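Visit to the Farnex wire works, Lirkcombe

Members who put their names down for the June visit met at the Lirkcombe gatehouse at 9 am. The works draws low-carbon steel rod down to wire and makes up welded mesh, shelving and small formed goods. Ryszard Szulc, the production manager, took the first group. Jadwiga Wróbel, who runs the finishing shop, took the second. I was in the first group, so the notes on drawing are fuller than those on coating.

Rod store and descaling

Rod arrives in coils at 5.5 mm and is stored under cover on steel saddles. The site stopped acid pickling when the old tank house was pulled down. Scale is now removed mechanically: the rod passes over two sets of bending rolls at right angles, which crack the scale, and then through a rotating brush unit. Szulc said the brushes are the main consumable in this part of the works and that brush wear is the first thing checked when die life drops. Dust is collected dry and goes out by the skip.

Drawing

The drawing hall has 3 multi-block machines in line. Each block pulls the wire through a tungsten carbide die and stores a few turns before the next pass. Reduction per pass is kept near 20 per cent, a little less on the last die to hold the finish. Lubricant is a dry calcium soap, and the blocks are water cooled from inside. The newest line was running 2.8 mm wire for mesh. It was quieter than I had been led to expect, though ear protection was still required past the yellow line.

Die changes are logged on a card hung at each machine. The card for the middle line showed 644 coils since the last full set, which Szulc considered fair for that grade of rod. Somebody asked about diamond dies. They have been tried on the finest size only, and the cost did not work out at current volumes.

Straightening and welding

Wire for mesh goes through a spinner straightener and is cut to length. We watched the cut from behind the guard. Tolerance on length is half a millimetre either way, and the operator checks one piece from every bundle against a fixed stop. The cross wires are fed from a hopper and resistance welded to the line wires in one stroke. Weld current is set by wire diameter and then trimmed by test: a sample is pulled apart in a small hand-operated frame in the corner of the shop. The weld should hold until the parent wire gives. A cold weld pops off clean and leaves a shiny spot.

Formed goods are made from flat mesh blanks. The blank is pressed over a former, the corners are closed by spot welding, and a heavier wire is welded on as the rim. The rim is the slow step. The wire has to be bent to shape and butt welded first, and the flash ground off by hand. Wróbel's shop will not accept a rim with flash on it, as the coating pulls thin over a sharp edge and rust starts there.

Finishing

Parts are degreased, rinsed, phosphated and dried before powder coating. The oven is set at 200 degrees and the conveyor speed is varied to suit the wire section. Heavy rims take longer to come up to heat than thin mesh, so the speed is set by the rim. Film thickness is measured with a magnetic gauge on the flat of a test plate hung among the parts – wire is too narrow for the probe to read properly. The powder comes from Vurno and black makes up most of the output. 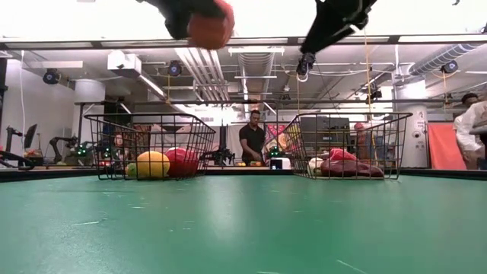

Black wire baskets, the left one with produce-like items in it.

Questions put over tea were mostly about scrap. Ends and rejects from the mesh line are baled and sold back through a merchant. Coated scrap is kept separate and fetches less. Wróbel was asked about galvanized work and said it is sent out to Ó Dálaigh, who have the only bath within a reasonable drive that is long enough for full shelving panels. Turnaround is over 2 weeks in a busy month.

The visit finished at 12.30. Safety boots are required throughout and the works does not lend them, so anyone going on the next trip should bring their own. Parking is on the gravel behind the rod store, entered from the lower road. The front gate is for trucks only.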